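The woman who runs the Brendmont swap room has a rule about the first hour. She doesn't price anything, she doesn't sort anything, and she doesn't let anyone leave a bag at the door without opening it.

"People are embarrassed about their own stuff," she says. "They want to drop it and go. If I let them do that I end up with a bag of wet towels and one good jacket in the middle, and the jacket smells like the towels."

The swap room has been open for 7 years. It takes used sports gear, mostly for kids, and gives it back out the same week if it can. There's no money involved. You bring in skates that don't fit anymore and you take a pair that does, or you take nothing and come back in the fall. Families who have nothing to bring can take things too. She doesn't ask which kind of family anyone is.

She started it after her own son went through three pairs of soccer cleats in a year. The third pair was a Gruvosport, bought new because there was a tournament, and he wore them four times before his feet grew again.

"I had them on the kitchen counter and they were clean. There wasn't even dirt on them. I put a note up at the rink asking if anybody wanted them, and I got eleven calls. One woman called twice."

For the first two seasons she worked out of her garage on Dursun Street. That ended when the hockey bags came. A full set of youth hockey gear takes up as much room as a small refrigerator, she says, and in one month she was given enough of them that she had to park on the road until May. The current space is a former insurance office, carpeted all the way through. She would have liked a hard floor. The rent was low and the landlord didn't mind the hours.

Last year the room passed on nearly 3,000 items. She knows the number because the landlord asked for it when the lease came up. She hadn't kept a count before that and went back through her notebooks over a weekend to get it.

Skates move fastest. Ski boots move slowest, and she has started turning down any pair with cracked buckles. Helmets are the hard part. She won't pass on a bike helmet at all, and a hockey helmet has to be in date.

"I've had people get upset with me over helmets. They say it's perfectly good, it was expensive. I say I'm sure it was. I can't see inside the foam and neither can you."

A fair amount of what comes through the door can't be used. She doesn't like saying how much. There are shin guards with the straps gone, single gloves, tennis balls that don't bounce, and sticks broken off at the blade and taped back together. She cuts the good laces out of bad skates and keeps them in a drawer by length. Everything past saving goes out with the trash, and she pays for the extra pickup herself.
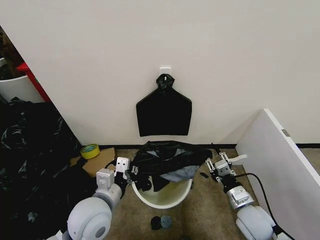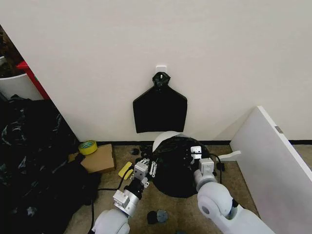
She gets asked whether she makes people feel bad when she throws their things away. She doesn't think so. She tries to do it after they've left.

"You have to be able to say no to a thing without saying no to the person. I wasn't good at that in the beginning. I took everything. I took a canoe with a hole in it. My husband still brings up the canoe."

The other skill she had to learn was fitting. Parents tend to buy a size up so the gear will last, and with skates that's how kids end up walking on their ankles and quitting by January. She has the child stand, bend their knees, and tell her where their toes are. She doesn't listen to the parent until she has heard from the child. If the right size isn't on the shelf, she writes down the name and the size and phones when it comes in. The list had 246 names on it last October, and she had worked through most of them by the holidays.

She isn't interested in growing. The town of Vekelora, 4 miles up the road, asked her to open a second room there, and she said they were welcome to come and see how it was done and then do it themselves. They did. Theirs is in the back of the library and opens on different days, so the two rooms send people to each other. Vekelora gets more skis. Brendmont gets more skates.

Asked what she would tell someone in another town who wanted to try it, she thinks for a while.

"Get shelves before you get anything else. I didn't have shelves for a year and everything was in piles, and kids would climb the piles. And pick your hours and stick to them. If you open up whenever somebody knocks, they'll knock at dinner."

Her son is in college now and doesn't play soccer anymore. He took up climbing. She has had exactly one pair of climbing shoes donated, and they were too small for him, so she gave them to a girl from the middle school who wanted to find out if she liked it.

The room is open three afternoons a week, from 3:30 until 6:00. Gear should be dry when you bring it in.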